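Getting a returns bench ready for a picking arm

Written for shift leads at Denercombe and our two sister sites. It covers what to do in the weeks before and after an arm takes over first sorting of mixed returns. Questions to Rosalind Kasprzak in operations.

Before the arm is switched on

1. Write down what the bench does now. Sit with a sorter for a full shift and note every decision, including the ones they no longer notice making. Our list came to 68, and a good part of it was about when to stop and ask someone.

2. Tell the team which tasks are moving and which are staying. At Denercombe the arm took over lifting items out of the bin. Checking for damage, matching to the order and deciding on refunds stayed with people.

3. Agree the new rota before the start date. We went from four sorters per shift to two sorters and one cell minder. Nkrumah Appiah moved across from packing to be the first minder and had 48 hours of paid training, spread over April.

4. Put the pay grade for the minder role in writing. We left this too late and it caused bad feeling that lasted well into summer.

Running the first weeks

Start with one mixed bin at a time. Do not sort out the easy items first, or you will learn nothing about what the gripper struggles with. Soft goods, shiny packaging and anything with a lot of loose texture should go in with the rest.

Check that the clamp is gripping the rim of the bin at the start of each shift. Look along the cable bundle as well and report any tape that has started to lift.

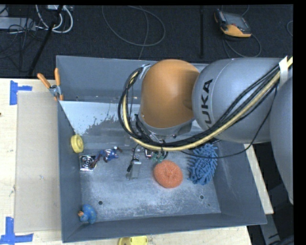 Keep a paper log beside the cell for the first 3 weeks. The minder writes down each missed pick, what the item was and what they did about it. In our trial the log covered 1,489 picks, and the notes were more use to us than the totals on the Jellon screen.

Nobody should reach into the bin while the arm is live. Press stop, wait for the release light, then reach.

Rotate the minder every two hours. Watching is more tiring than sorting, and people who were used to talking across the bench found it lonely. We moved the inspection table closer so the minder had company.

Hold a short meeting at the end of each week and change one thing at a time. Spare log sheets are in the Zastotier cabinet, second drawer.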